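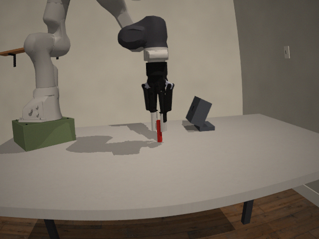

I belong to a shared workshop in Breltthorpe where you can, on any given evening, find a grown adult spending four hours automating a job that takes six seconds. I have been that adult since October. My job is putting a small red stick into a square hole in a grey block, something a toddler does at the doctor's office while also eating a cracker.

My view, which has cost me some friends at the soldering bench, is that anyone building a robot at home should be made to do it in simulation first. I don't mean for a weekend. I mean until they are thoroughly sick of it.

The case against is easy to make and I hear it every time I open the laptop. Simulation is pretend. It has perfect lighting and no sawdust. The fellow building the plotter at the next bench likes to ask how my video game is going, and I have to admit that the table in there is cleaner than any horizontal surface in my life. He's right that the real thing will behave differently. He is also on his third motor driver.

Mine is a bench project I call Oretti, after a coffee place that closed. The plan is a modest arm on a pedestal, a two-finger gripper, one peg and one block. I had a budget of $299, which I am told is adorable. Before I spent any of it I wanted to know whether the job could be done at all by somebody with my patience, so I built the room first.
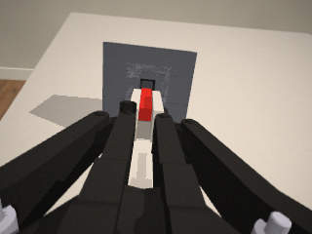
The hole is where all the trouble lives. Getting an arm to travel across a table is the part that impresses visitors, and it's the part you can get going in an evening with a bit of swearing. Getting the end of a peg to agree with an opening hardly bigger than itself is another matter. A degree of tilt that you'd never notice by eye is plenty to jam it, and your hand sorts that out without telling you. You feel the edge, you wiggle, you're in. The arm has to be told about wiggling. I have now written more words on wiggling than I wrote for my college diploma.

I ran 361 attempts before I let myself look at a parts catalogue. A good many were ridiculous. I had one version that approached the block with enormous dignity and pushed straight down on the rim, as if waiting for the hole to come to it. On a real bench that would have been a bent finger and another trip to Goodall's, where the man at the counter already greets me like a patient. On the laptop it was a reset and another sip of tea.

People object that this makes failure too cheap, and you stop thinking. I'd take that more seriously if I'd seen expensive failure improve anyone's thinking. What I've mostly seen is people at ten at night trying one more time with the same settings because they're cross.
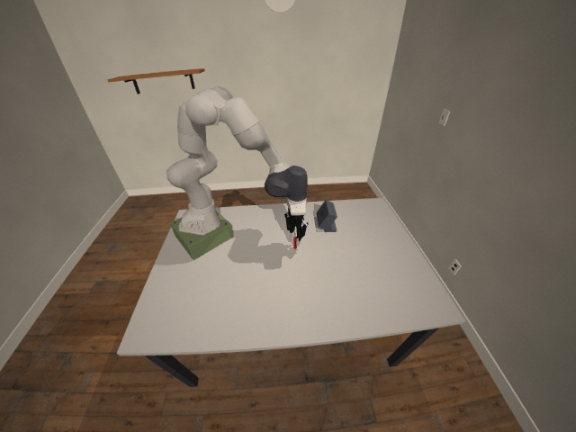

Then there's the furniture. I'll defend this too. My simulated room has a plank floor, baseboards, a light switch, an outlet and a wooden shelf, and you may fairly ask what an arm wants with a shelf. Nothing, so far. But if you plan to use a camera, and I do, it's going to look at a room whether you like it or not, and a grey void is poor preparation for Breltthorpe. I kept the shelf empty. I have my limits, and modelling eleven half-used tins of varnish is past them.

The shadows were worth the bother as well. The arm throws a big lumpy one over the pale tabletop, and I'd given no thought whatsoever to shadows when I was sketching on the back of an envelope. My envelope arm worked beautifully in a world with no light in it.

Where I part ways with the true believers is the finish line. There's a crowd over at the Wemley club who post their success rates and never go near a screwdriver. One of them claims 100 percent, and I believe him completely, and I'd still like to see him do it with a wobbly table and a door that slams. The virtual room should make you impatient for the other one. If you've got comfortable in there, somebody should take the laptop away. 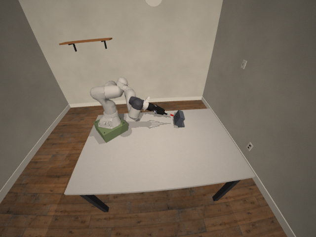
*Oretti, simulated: red tip at the side of the grey block, with the gripper lying over toward horizontal.*

So that's my rule, and I'd like it posted beside the one about cleaning the bandsaw. Model the job, and get it wrong until you can predict how it'll go wrong next. Buy the motors after that. I'm ordering mine this month, over budget, and the plotter man has offered to lend me his spare driver, assuming it's one of the ones that still works.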